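How to set up an online language exchange between two student groups

I've been running video exchanges between students in different countries for a few years now, mostly through a little club called Ilel, and people keep asking me how to get one going. So, my way of doing it! Yours can be different.

Start with the partner group. Write to the student office at the other school, keep it short, and say how many people you have and which languages they speak. Our first message to the Ocampo group was 700 words long and it sat there unanswered until August. The second one was four lines and we had a reply by dinner.

Next, pick a time. Put both time zones in the same message, every single time (I once had half the group show up at 7 a.m. for a 7 p.m. call). If one side is always stuck with the late slot, swap every month.

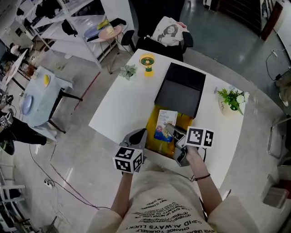 Now the pairs. I ask everybody to fill in a short form with their level, their hobbies and one thing they'd never want to talk about. Then I match by hobby first and level second. Two people who both love cooking will muddle through with almost 100 words between them, and they'll have a great time doing it.

For the call itself, I split the time down the middle: 20 minutes in one language, 20 in the other. Set a timer that everyone can hear. Send three or four starter questions the night before, easy ones like what you eat on a school day or what your street sounds like. The Holloser students liked bringing a local story, and one pair spent a whole call on a town fire from 1769.

Last thing, keep a shared notes page. Ours is called Godness (a typo in the first file name, and it stuck), and people drop in new words, song links and corrections after each call. Check it before you plan the next session, and move any pair that hasn't written anything in a month.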